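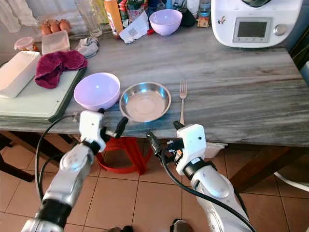
I've been sorting out my kitchen for 21 days now and I said I'd post how it went, so this is that thread. The first job was getting everything that had no home out onto one table. Gray wood-grain top, two lilac plastic bowls that match, a steel plate, a fork, eggs, bottles, cloths, a crumpled paper that may be a receipt. I wanted to see what I was dealing with before I bought a single shelf or bin.

The kitchen is small. Two base cabinets, one wall cabinet, a drawer that sticks, and the table. The table is the only real work surface, so anything parked on it is in the way when I cook.

I had been treating it as storage for years. Food went on it when I got home and stayed until I ate it.

The rule I used came from Halima Danladi, who taught the evening class I took at the community center. Put things where you use them, and put them back with one hand. If it takes two hands to put away, it will end up on the table again.

She says the one-hand part is the one people skip. I skipped it. My bowls used to live under a stack of three saucepans, so of course they never went back.

The bowls now have the low shelf next to the sink, one inside the other, nothing on top. I can get one out while holding a spoon. They've gone back every night this week except one.

The plate was harder. It's shallow and it's steel and it doesn't stack well with my ceramic ones, it slides. I stood it on its edge in a letter rack from Brendov, the kind meant for envelopes. Works fine. The rack was in a closet doing nothing.

Forks. I own more forks than any person living alone should. I kept 7 in the drawer and put the rest in a box for when family comes.

The drawer still sticks. I rubbed a candle along the runners and it's better than it was. Dela Asante told me to take it out and sand the sides, and I will at some point.

Cutting boards next. I have a pale green one with a darker rim and I like it, but it had turned into a tray. Containers and cloths sat on it, and I'd cut an onion on a plate to avoid clearing it.

It now stands upright between the toaster and the wall – no rack, only leaning. If I want to cut something I have to take it down, and when I'm done it gets washed and goes back up. That alone gave me back a third of the table.

Cloths. There was a maroon one and a gray one out on the table, both crumpled, and I couldn't have told you which was for dishes and which was for wiping up. Decided: maroon wipes, gray dries. One hook each, on the side of the cabinet.

The hooks are the stick-on kind from Wasberg. One fell off the second night. I cleaned the paint with rubbing alcohol, waited an hour, put up a new one, and it has held.

Eggs. I know people have strong opinions about this. Mine are store-bought in the US, so they were washed before I got them, and they belong in the fridge. I had gotten lazy about it. They now go in before I take my coat off.

Someone will ask about the tray. I keep the eggs in it and it goes on the middle shelf, toward the back. The door gets warm every time you open it.

Plastic containers took a whole evening. I put every one on the floor with its lid on. Anything without a lid left the house, and so did any lid without a container. Ladi Nwosu took most of them for her seed trays.

What stayed: the small round tub with the pinkish lid, the clear rectangular one, the white one with ribbed ends, and four of the same size that I bought in a pack years ago. Lids are stored on. It uses more room but I never have to search.

Bottles and jars. These had piled up along the back of the table. I read every label and moved anything that said refrigerate after opening. There were more of those than I'm going to admit here.

The rest are on a turntable in the wall cabinet. It's a Flania, bought secondhand, a bit noisy. I put tall ones in the middle and short ones on the outside. I tried the other way first and couldn't see a thing.

The orange squeeze bottle gets used daily, so it's allowed at the front. Everything else has to wait its turn.

Receipts. I kept them on the table "to check later" and never checked one. Now I look at it while I unpack the bag, then it goes in the recycling. If it's something I might return, I take a picture of it first.

Glasses are easy. I drink water all day, so one glass lives by the faucet and the others are up in the cabinet. I had been taking a new one each time.

The bags and small packets are still a problem. Rice ends, half a bag of lentils, spice packets with the corner torn off. I've got them standing in an old shoe box and it looks bad. Open to ideas, but please don't tell me to decant everything into jars. I did that once and had no idea what the brown powder was.

A few people asked what I spent. A pack of hooks and one turntable. Golshifteh Dehghan offered me a full drawer organizer set from Okeke and I measured twice, and it was too wide for the drawer, so it went back to her.

What's allowed on the table overnight: a clean cloth, folded, and a bowl of fruit if there is fruit. That's the list. I wipe it after dinner with a little dish soap and water, then dry it. The wood-grain top shows streaks if I don't.

Next up is under the sink. Chukwuemeka Balogun says to take everything out and check the pipe for drips before putting anything back, so I'm starting with a flashlight and a paper towel. Will add to this thread once I've been under there.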